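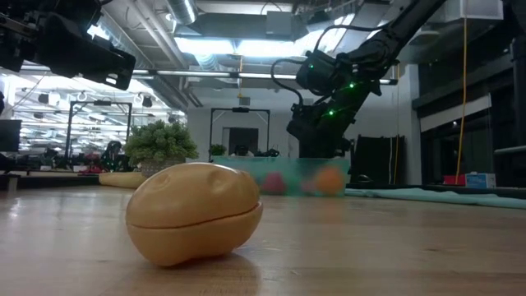
Ticket 1194: play food sorting, halves won't stay shut
Opened by Nhi Lại
Status: closed

Nhi, 9:10 am
The potato from the Kirui play food set keeps popping open along the seam. I press it shut, drop it in the bin, and it's in two pieces again by snack time! I love this potato and want to save it.

Orla Hanrahan, 9:42 am
Great one to fix! Check inside the rim for crumbs or old glue. A dry toothbrush works well. Please don't glue it yet.

Nhi, 11:05 am
Found dried play dough packed in the groove, wow. Brushed it out and it closes with a proper click now. Dropped it into the bin 16 times and it held every time!

Orla, 11:20 am
Wonderful! Could you do the other seamed pieces too? Item 382 on the toy list had the same complaint in March.

Nhi, 2:15 pm
Did three more, all clicking. Closing this.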